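Equipment planning for handheld demonstration stations

Equipment planning for handheld demonstration stations is the part of a robotics project in which the buyer decides what to purchase, hire or make for recording manual tasks with hand-held grippers. It covers the grippers themselves, tracking and recording equipment, furniture, task objects, spares, and the space in which they are used. It is normally carried out before any arm is ordered, although in some organisations the two purchases are handled together.

The term station is used for one complete working place: a table, a pair of grippers, the equipment needed to follow and record them, and a stock of objects to be handled. A site may have one station or several. A station used for recording is sometimes called a collection bench, and older purchasing documents list it under laboratory furniture.

Contents
1 Background
2 Parts of a station
3 Table and floor space
4 Task objects
5 Budgeting
6 Ordering and delivery
7 Hire and shared use
8 Maintenance and replacement
9 See also

Background

Recorded demonstrations of household and workshop tasks can be made in several ways. A person may steer a robot arm from a distance, push the arm through the movement by hand, or hold a gripper of the same general type as the one fitted to the robot and do the task directly. The last method needs no arm during recording, and the cost of the station is therefore spread over smaller items.

This changes the way the purchase is planned. An arm is usually bought as a single item with a quotation, a delivery date and a service contract. A handheld station is made up of many orders placed with different suppliers, some of them for very small sums. Planning errors tend to appear in the cheaper lines, such as cables, mounts and stands, and these can hold up work for as long as a missing gripper.

Parts of a station

A two-handed station has a left and a right gripper. They may be the same model or may differ in the attachments fitted to them. Where position is tracked by camera, each gripper carries a marker of some kind. Where it is tracked by other means, a sensor may be fixed to the body. Buyers are advised to check that the tracking parts and the gripper are sold with matching fixings, as adaptors are often charged separately.

The Rallis pattern of gripper is supplied in pairs with one set of fingers. The Wosura pattern is supplied singly, and a left and a right unit have to be ordered under separate part numbers. Neither price includes a recording computer. Both use a wired connection, and the length of cable should be stated on the order. A cable that reaches only to the table edge will restrict the person using it, and one that is much too long has to be gathered up.

Other parts commonly listed are:

Stands and tripods for cameras, lights or tracking units
Recording computer and storage
Power distribution and extension leads
Table
Task objects and containers for them
Floor covering or cable covers
Spare fingers, markers and fixings

Stands are often left out of first budgets. A camera quoted "with mount" generally comes with a small bracket only, and a floor stand heavy enough to stay in place has to be bought in addition.

Table and floor space

Ordinary furniture is suitable for most tabletop work. The table should be steady, of a height that the person can work at without raising the shoulders, and large enough for the objects to be set out with space between them. A plain surface makes it easier to change the layout from one task to the next. Glass and polished metal are usually avoided where cameras are in use because of reflections.

The floor area needed is larger than the table suggests. Stands and their feet take up room behind and beside it, and the person needs space to stand or sit with both arms free. A plan drawn to the table size alone will be too small. It is usual to draw the feet of every stand on the plan at full spread and to mark the path of each cable from the table to its socket.

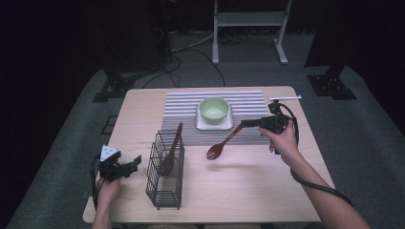

A tabletop task in progress with two hand-held grippers. The right-hand gripper holds a wooden spoon; stands and cables are on the floor behind the table.

Lighting should be settled at the same stage. Many rooms have ceiling lights that are adequate for office use but leave deep shadow under the hands. Portable lights add both to the cost and to the number of stands. Where the room has windows, blinds may be entered as a separate line, and it should be agreed in advance whether they are paid for by the project or by the building.

Carpeted floors are acceptable, although wheeled stands move less easily on them. Loose cable across a walking route should be covered or rerouted, and the cost of covers is small compared with that of a damaged connector. If the room is shared, the plan should say what may be left in place overnight and what has to be locked away.

Task objects

Task objects, also called props, are the things handled during recording. For kitchen and dining tasks they may include placemats, saucers, bowls, spoons and utensil holders. For workshop tasks they may include fixings, hand tools and trays. They are usually bought from ordinary shops.

Three points are commonly considered when choosing them. The first is size: the object, or the part of it that is to be held, must fit between the fingers of the gripper when open. The second is surface. Smooth glazed ware is harder to hold securely than wood, and thin metal handles may turn between the fingers. The third is supply. An object that is broken should be replaceable with the same article, and shop ranges change often, so several of each are bought at the start.

A list of objects with the shop, the article number and the price is kept with the project papers. Without such a list it can be difficult to repeat a task layout later or to set up a second station that matches the first. Receipts for small objects should be kept together, as finance offices may query a large number of household purchases charged to an equipment budget.

Budgeting

A station budget is usually divided into capital items, consumables and running costs. The dividing line differs between organisations. At the Marnora training workshop, which published its planning notes on 24 December 2021, any single item over 500 pounds was treated as capital and everything below that as consumable. Under this rule the grippers and the computer were capital items, while all the stands were consumables, and the second of these budgets ran out first.

The same notes set aside 400 pounds for task objects for one station. Nearly 3 quarters of this had been spent by the following March, mostly on ceramic ware and on duplicates of wooden utensils. The workshop afterwards moved its table and its floor cable covers into a separate furniture budget.

Staff time is the largest cost in most projects and is often missing from equipment plans. It includes setting out the table, checking the tracking before work begins, resetting the objects between recordings and copying the files. A plan that buys a second station without adding anyone to run it will leave one of the two idle for much of the week.

Storage should be priced for the whole length of the project. Video from several cameras fills disks quickly, and a backup copy doubles the amount needed. Some organisations charge departments for space on central servers, in which case the yearly rate should be obtained in writing.

Tax, carriage and import charges are entered on separate lines. Quotations from overseas suppliers may leave out all three.

Ordering and delivery

Orders are generally placed in the order of their delivery times. Grippers and tracking units come first. Furniture and stands follow, and task objects are bought last, when a gripper is available to try them with. Buying the objects early carries a risk that some will prove too wide or too slippery for the fingers supplied.

The following should be confirmed with the supplier before an order is signed:

Whether the price is for one gripper or for a pair
Which fingers, markers and mounts are included
Length and type of cables
Software licence, and whether it is yearly
Cost and delivery time of spare fingers
Country to which faulty units must be returned

On arrival each gripper should be connected and opened and closed through its full range while still within the return period. Equipment stored unopened until the room is ready may be out of this period by the time a fault is found.

Hire and shared use

Hire is an option for short projects. The Jillura equipment pool lends complete stations in 4-week blocks, with the table and stands included and task objects excluded. The hirer pays carriage both ways and the cost of any worn fingers. Hire becomes more expensive than purchase if the project is extended more than once, and the number of likely extensions should be judged before signing.

Shared use between departments lowers the cost to each but requires a booking system and an agreed standard layout. If each group moves the stands to suit its own work, camera positions have to be measured again at every change. Marks on the floor are a cheap way of returning the stands to their places. Damage is normally charged to the group that had the booking, and a short checklist signed at handover prevents most disputes.

Maintenance and replacement

Fingers and finger pads wear with use and are treated as consumables. Cables fail most often where they enter the body of the gripper, where they bend with every movement of the wrist. One spare cable for each gripper is a common allowance. Markers become scratched or dirty and should be cleaned with a dry cloth unless the maker states otherwise.

Tables and stands seldom need replacing within the life of a project. Computers are usually written off over the period set by the organisation's own rules. Grippers may become unsupported sooner, when the software supplied with them is no longer updated, and the date to which support is guaranteed should be recorded in the asset register beside the purchase price.

Disposal of electrical items is subject to local regulations. Task objects in good condition are often kept for the next project.

See also

Asset register
End effector
Equipment hire
Laboratory furniture
Teleoperation
Whole-life cost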